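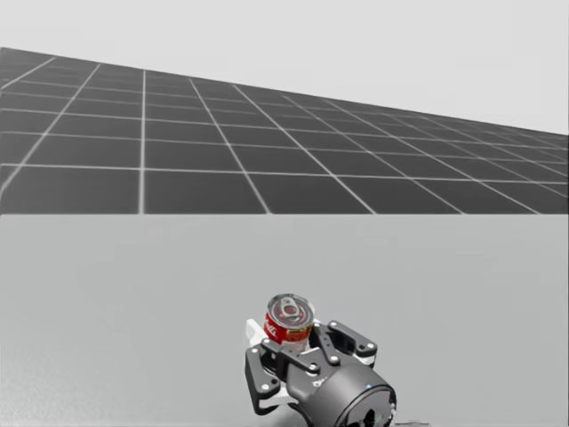 Fig. 1. Tiled floor plane with converging grid lines (computer rendering).

Drawing Foundations, Unit 3: Linear Perspective
Handout prepared by Sofia Karamanlidis
Galtbridge Evening Studio

Read this before you start the Unit 3 plates. Bring a 24-inch ruler, a 2H pencil and masking tape.

1. Terms

Horizon line: the level of the viewer's eye. If you sit down, it drops with you. On a flat plain the ground appears to end there. A floor of limited size ends lower down, so do not take the back edge of a floor for the horizon.

Vanishing point (VP): the point where a set of parallel lines appears to meet. Each set of parallel lines has its own VP. For lines that lie flat on the ground or on any level surface, the VP is on the horizon.

Picture plane: the imaginary sheet of glass between you and the subject. Your paper stands in for it.

Foreshortening: surfaces look shorter as they turn away from you or lie farther off. Square tiles near you look broad, and distant ones look like slivers.

2. One-point or two-point

Use one point when one face of the subject is parallel to the picture plane, such as a hallway seen straight on. Use two points when you face a corner. Most of the street studies from Rosstead are two-point, and students who force them into one-point get buildings that look stretched at the sides.

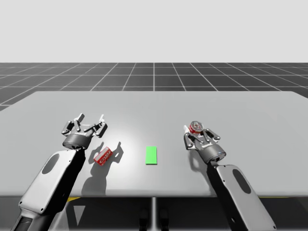 Both VPs must sit on the same horizon line as long as the edges are level. If they are too close together, the near corner gets sharp and ugly. Tape extra paper to both sides of the sheet and put the points out there. For the Chauhan house exercise you will need more than 70 cm between them.

3. Dividing a floor into tiles

Do not guess the depth of each row. Draw the front edge and mark equal widths along it. Run a line from each mark to the VP. Draw one horizontal for the back of the first row, then a diagonal through the corners of the first tile and carry it on across the floor. Wherever the diagonal crosses a line going to the VP, draw the next horizontal. This is the one-point method. In two-point the rows go to the second VP and are not horizontal.

4. Plates for this unit

Plate A: tiled floor, one-point, 7 rows deep.
Plate B: three boxes on a table, two-point, one above eye level.
Plate C: the Damivville arcade, from the photocopy.

Leave construction lines in. Plates are due in the April folder, name on the back.

Revised 12/28/20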